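Saved gift ribbon -- keep it, iron it, or toss it?
Crafts & Wrapping > Reusing stuff
Page 1 of 1

clirby44
Posted in May, late evening

ok quick one before bed. I do the favors and centerpieces for a family party, orange and cream theme, and I've been digging through the ribbon I saved off other people's gifts. Shoebox full. Best piece by far is a wide grosgrain, cream-white, with gold lettering printed on it. Came with a gift somebody brought over, I don't remember who. Want to use it on the orange paper I already have. Fake greenery going with it.

Problem -- it's kinked to death, and the lettering. Do I iron it? Does the gold come off? And is it tacky to reuse ribbon with a store's name down it? My sister says yes, very. I say who's reading it. 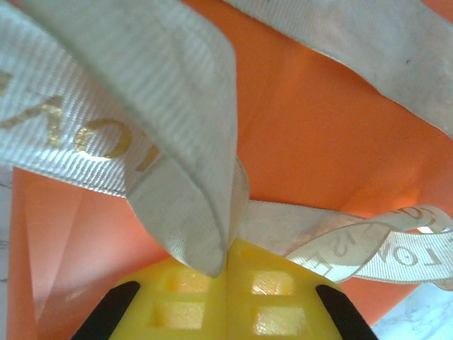 the gold letter ribbon against the orange, twists and all

Thanks in advance, will check in the morning.

grellport_gal
Reply

Do NOT put a hot iron straight on the gold. Ask me how I know. I lost a beautiful navy one that way, the print went onto the iron and then onto a pillowcase. Press from the back, thin cotton cloth over it, lowest setting, no steam on the print side. Few seconds, lift, check. Don't slide the iron, just set it down.

And test the last inch first. Always.

tapeandtwine
Reply

Disagree on ironing period. Grosgrain gets shiny if you press it, the ribs flatten and it never looks the same. I roll mine tight around a glass jar, pin the end, leave it a couple days in the bathroom. Takes out most of it. The hard fold lines stay but those you hide in the knot anyway.

grellport_gal
Reply

a couple days!! some of us have a party

and mine doesn't get shiny, you're pressing too hard or its too hot. Cloth over it. I said cloth.

tapeandtwine
Reply

I used a cloth. It was polyester ribbon, maybe that's the difference. Cotton ones take it better. OP do you know what yours is?

clirby44
Reply

no idea what it's made of. It has the fine ribs going across, that's all I can tell you. No tag on it obviously

oldspoolbox
Reply

I'll be the one to say it, I would not put printed ribbon on a gift. My mother had a ribbon drawer from 1970 on, every bow steamed and rolled, and even she cut the shop names off. You give someone a box with a store's name running round it and they think it came from that store. Then they open it and it's a candle from the drugstore. Awkward.

For a centerpiece though, different. Fine there. Nobody thinks a vase came from the bakery.

Brolon2
Reply

who cares. Gold letters look like pattern once it's tied. Seriously, in a bow with any twist in it you get half a word one way up and half a word the other way. I can get TON and IR out of the skinny twisted bit in your pic and thats it. Looks kind of fancy if anything.

Leave it on. Your sister will live.

oldspoolbox
Reply

On a bow, maybe. Flat around a box it reads like a billboard.

clirby44
Reply

ok so not flat around the box. noted. I could do it print side down?

Brolon2
Reply

print side down works if the back is decent. Check the twisted parts, you see both faces there. Some of them the print ghosts through.

packratpam33
Reply

Can we talk about the greenery because I have opinions. Which kind? If it's the shiny flat plastic ivy, don't put it anywhere near nice ribbon. Cheapens the whole thing. If it's mixed stems, wire the ribbon low and let the tops do the work.

clirby44
Reply

mixed stems, from a craft place that closed, think the tag said Đoàn but that might of been the color name lol. Got a bunch of them. Haven't bent them into shape yet, still all pointing wherever

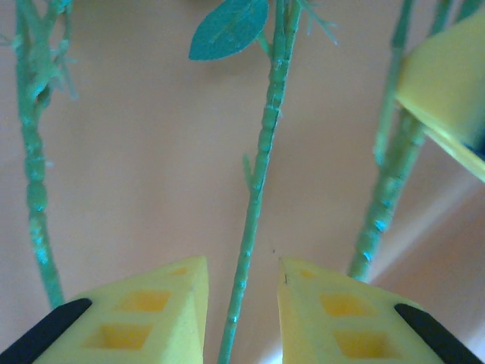 What I can't figure out is where the bow goes. I wanted it halfway up so people across the table can see it, but wide ribbon that high hides all the good parts. The stems are bumpy most of the way, little nodes all over, and the feathery needle stuff is crowded up toward the top with a teal-ish leaf sticking out the side of the middle one. So if the bow goes up there you lose the leaf, and if it goes on the bare knobby part it's probably going to snag?? Grosgrain snags on everything I own. Also do I cut it, I only have the one long piece and I really don't want to cut it.

packratpam33
Reply

Ohh ok those are better than I was picturing. Low then. On the knobby part, yes. The bumps are your friend, they stop the bow sliding down. Smooth stems you have to use tape or floral wire and it still drops by dessert.

Snagging -- wrap a scrap of tissue around the stems where the knot goes. Done.

Bend the stems before you tie. After is a nightmare.

tapeandtwine
Reply

Agree on low. Agree on tissue. Look at us agreeing.

Don't cut it!! Make the loops from the full length, pinch the middle, hold with a bit of thin wire, let the tails hang long. When the party's over pull the wire and you still have the whole ribbon. Only thing I ever trim is a frayed end, and I do that on a slant.

grellport_gal
Reply

not with wire, wire leaves a dent worse than a fold. Use a strip of narrow ribbon or even yarn same color. Comes right off.

tapeandtwine
Reply

Wire has never dented mine.

grellport_gal
Reply

and ironing has never made mine shiny so here we are

rollitdontfoldit
Reply

Delurking for storage. All of this goes away if you roll ribbon the day you get it. Empty tape rolls, toilet paper tubes, whatever. Slit in the edge to catch the end. Print side facing out so it doesn't rub on itself, the gold looks worn on a lot of saved ones and I think it's from being crammed in a box loose. Shoebox is fine for the rolls. Shoebox full of loose ribbon is how you get knots.

I have 44 rolls in a dresser drawer. My husband has no drawer.

oldspoolbox
Reply

This. Rolled, by color. And anything shorter than your forearm goes out, you will never use it, you think you will.

packratpam33
Reply

excuse me short ones are for gift tags

oldspoolbox
Reply

You've got a box of 33 short ones and you've tagged 2 gifts. I know because I'm the same.

clirby44
Reply

Back. Tested the end like grellport_gal said, lowest heat, from the back, dish towel over it. Gold stayed on. Ribs look the same to me, maybe a tiny bit flatter?? Can't tell in this light. Did the rest of it. The fold where it doubles over is still there so that's going in the knot.

Going low on the stems, tissue underneath, yarn to hold it, no cutting. Letters stay on for the centerpiece. Gift boxes get plain cream from the roll I was saving for no reason.

Sister has been informed. She wants the orange paper to go too, says it's too much orange. It's an orange party??

Brolon2
Reply

keep the orange

tapeandtwine
Reply

Keep the orange. But check that ribbon in daylight before you tell me it didn't go shiny.

rollitdontfoldit
Reply

post the table when its set. And roll the leftovers that night, not the week after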